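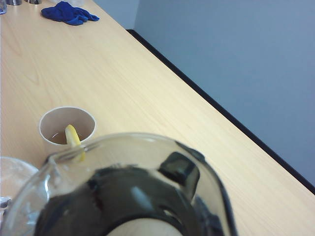
Camp Tornent

By Periklis Gkikas
May 28, 2023

Print this article | E-mail this article

Camp Tornent is a residential summer camp on the north shore of Fledby Lake, an hour's drive from the town of Nandton. It takes children from eight to fifteen for sessions of two weeks, and is known in the region for its canoe program, its long waiting list and its oatmeal.

History

The camp was founded by Elfriede Rüegg, a gymnastics teacher who bought the land from a failed duck farm and opened the following June with 3 tents and a secondhand rowboat. Her first brochure promised "fresh air, plain food and early bed," and former campers agree that all of it was delivered. Rüegg ran the camp herself for twenty-two summers and disapproved of marshmallows throughout. They were permitted in the season after she retired.

A dining hall replaced the cook tent in the camp's fifth year. It was built facing the parking lot, the plans having been read upside down, and the lake can be seen only from the dishwashing station. Kitchen duty has been popular ever since.

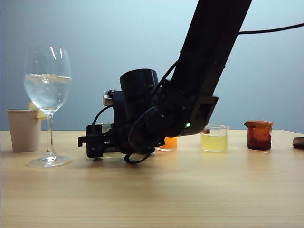
Program

Mornings are given over to swimming and boating, with a swim test on the first day. Campers who do not pass wear a red cap until they do — a system copied by several nearby camps, usually in a kinder color. Afternoons are for crafts, archery and hiking. The longest hike, to the lookout called Te Moana, climbs 900 feet and is described in the camp handbook as "gentle," a word the handbook also uses for the showers.

Each session ends with the Regatta, in which cabins race homemade rafts to the swimming dock. Rafts must float for the length of the inspection. There is no rule about afterward.

Enrollment

The camp receives over 300 applications a summer. Places go first to returning campers and their siblings, then by lottery. Parents may visit on the middle Sunday of a session, but are asked to leave before supper.

Song

The camp song has eleven verses, of which four are generally known. The tune is borrowed from a hymn, and the seventh verse concerns the ducks.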